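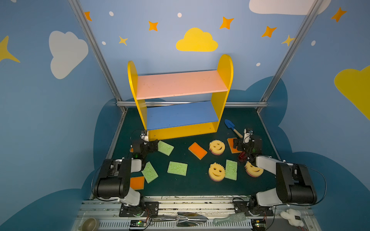
Yellow shelf with pink and blue boards, two robot arms on green floor

Small claims: landlord kept deposit, does my move-out checklist count as evidence?

tarn_49
Posted 2022-03-02
Moved out in September. Deposit was 1212. Landlord (Wernemitz Rentals) returned 400 and withheld the rest for "cleaning and wall repair." No receipts. I have the signed move-in checklist and an unsigned move-out checklist I filled in myself. Is the second one worth filing?

dredatia
File both. The signed one sets the baseline condition. The unsigned one is your own statement, so be ready to testify to it. Small claims judges usually apply relaxed evidence rules, but that varies by state.

Sundqvist_R
Disagree on filing the unsigned one as an exhibit. Use it to refresh your memory and testify from it. If you hand it over, the other side gets to pick at every line you left blank.

dredatia
They can pick at testimony too. A document made on the day of the move carries more weight than recall months later. Is it dated?

tarn_49
Dated, yes. I also emailed it to the property manager, Mohcine El-Sayed, that same evening. He replied "received" and nothing else.

dredatia
Then print the email with full headers and attach the checklist to it. The reply shows they had notice of your version.

Sundqvist_R
Fine, with the email I would file it. "Received" is not agreement, though. Don't argue that it is.

lorov
Check your deposit statute before any of this. Many states require an itemized list within a fixed number of days. Did you get one, and when?

tarn_49
One page, two lines. Cleaning 235, wall repair for the balance. I still have the envelope with the postmark.

lorov
Keep the envelope. If the list went out past the deadline, in some states they lose the right to withhold anything. That is a stronger claim than arguing over paint.

Sundqvist_R
Plead both. Bring three copies of each exhibit.

tarn_49
Will look up the deadline tonight and post the number of days.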